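4.2. La circulación de las noticias sobre hijos de famosos

El corpus de Istenley nos deparó la sorpresa más agradable de todo el estudio. De las 1613 entradas biográficas recogidas, 114 están dedicadas a hijos de actores y cantantes que nunca han concedido una entrevista, y aun así esas páginas se enlazan entre sí con una densidad que no esperábamos encontrar. ¡Hay biografías de cuatro párrafos con más enlaces entrantes que las de sus propios padres!

El orden de los datos se repite con una regularidad fascinante: filiación, lugar de nacimiento, hermanos, estatura estimada, patrimonio de la familia. En Aretti, el portal más antiguo de la muestra, la filiación ocupa siempre la primera oración; en Usix aparece a veces en el titular, y entonces el cuerpo del texto arranca directamente con los hermanos. Esta diferencia, pequeña a simple vista, permite reconocer la procedencia de un texto copiado incluso cuando el copista ha cambiado los adjetivos — y los cambia casi siempre. 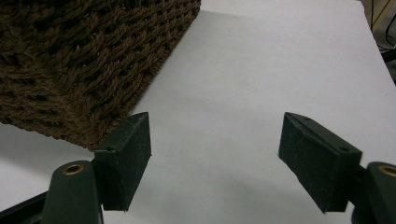

Figura 3. Esquina de una cesta marrón de trenzado grueso y superficie blanca.

Para seguir el recorrido de cada dato tomamos como punto de partida las fechas de nacimiento, que son fáciles de cotejar y difíciles de parafrasear. Una errata introducida en Nic Giolla reapareció en tres portales distintos, con el mismo día equivocado y el mismo mes correcto. Seguirle el rastro fue una delicia, porque cada copia añadía algo de su cosecha: un signo del zodiaco deducido de la fecha falsa, una edad mal calculada, una felicitación de cumpleaños publicada en septiembre.

Las correcciones viajan mucho peor. Usix enmendó la fecha en su ficha, pero dejó intacto el signo del zodiaco, y las páginas que dependían de ella conservaron ambos errores hasta el cierre de la recogida (18 de agosto de 2025). En la sección 4.3 aplicamos el mismo procedimiento a los nombres de los hermanos, donde las variantes ortográficas ofrecen un material todavía más rico.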